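Filed under: Robot Learning, Questions & Answers

Collecting Examples for the Dish Table: Your Questions

We get a lot of mail about the Lisaver project, and most of it asks the same handful of things. These are the ones that come up again and again, answered as plainly as I can manage. I love talking about this stuff, so some answers run long!

What are you trying to teach the arms?

Ordinary kitchen tidying, done with two arms at one table. Cups, plates, wooden utensils, a dish rack. We don't write out the motions. A person drives the arms through the job, everything gets recorded, and the learning system (ours is called Gape) works from those recordings.

What counts as one example?

One run at one task, from the moment the operator presses start until they press stop. We call it an episode. It holds the video from every camera, the joint positions of both arms, the gripper openings and one written sentence saying what the task was.

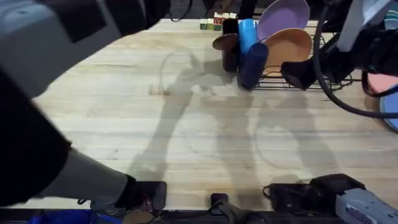
Episodes are kept short on purpose. If a run goes past 15 seconds for a single pick and place, the operator probably hesitated somewhere, and Gape is very good at learning hesitation. It will copy a pause over the rack with real devotion. Long tasks get split up, so "clear the utensils" becomes one episode for each utensil.

How many do you have so far?

For the rack tasks, 218 that passed review. We recorded more than that, of course. The set will keep growing through May, and I can't wait to see what the next training run does with it.

Do you throw away mistakes?

Fewer than you'd think. If the gripper misses a handle and the operator goes back and gets it, that's a lovely episode and we keep it, tagged "recovery." Some of our best improvements have come from those. What we drop are the runs where a camera stream stalled, where the operator quit partway, or where the sentence doesn't match the task. A wrong sentence does more damage than a clumsy grasp.

Why do you need a camera so close to the gripper?

Try picking up a spoon while looking only from across the room. You can do it, but you'll fumble. The fixed cameras know where things are on the table, and the wrist cameras know what is happening between the fingers. When an arm leans over the rack it can hide half the cups from a fixed view, and the close one fills in the gap. We tried training without the wrist streams early on, and the grasps on thin handles fell apart right away.
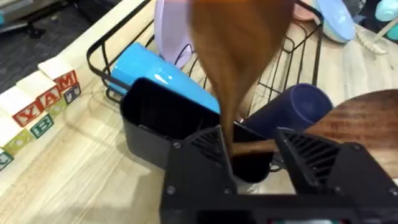

Written by the Data Collection Lead, Lisaver project, Drisemora

Doesn't fast motion spoil the video?

A little blur is fine. The system will see blur when it runs by itself, so it should see some in training too. We only worry when whole stretches of an episode are smeared, and then the usual cure is asking the operator to slow down near the contact points and move freely in between.

Do you clean up the table before every run?

No, and this is one of my favorite parts. Alphabet blocks, spare plates and other odds and ends stay near the task, and we move them between sessions. If the background never changed, Gape might decide that a row of blocks is how you find the rack. Shadows are the same story. Two arms under overhead light throw dark shapes right across the work area, and we want those shapes in the data, in lots of different positions.

Who checks the recordings?

Two reviewers watch every episode in Tilov, our playback tool, with all the camera views side by side. They don't talk to each other before scoring. If they disagree, the episode goes into a pile that we watch together with coffee, and those are the best arguments of the week.

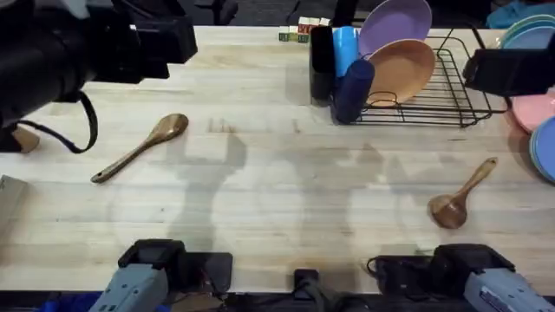

Reading time: 4 minutes

Where do the objects start?

Wherever the start card says. Each card gives a loose layout: spoon left, ladle right, handles turned any way you like. Operators are asked to vary the angle every time. People are creatures of habit and will put a spoon down the same way all afternoon unless something reminds them, so the card reminds them.

Can I see the data?

A first batch is being prepared now. We still have to finish the second round of review and fix some task sentences that were typed in a hurry. Questions about the format are very welcome in the meantime, especially if you've done two-arm collection yourself and think we're labeling something badly.

Last updated 26/04/2019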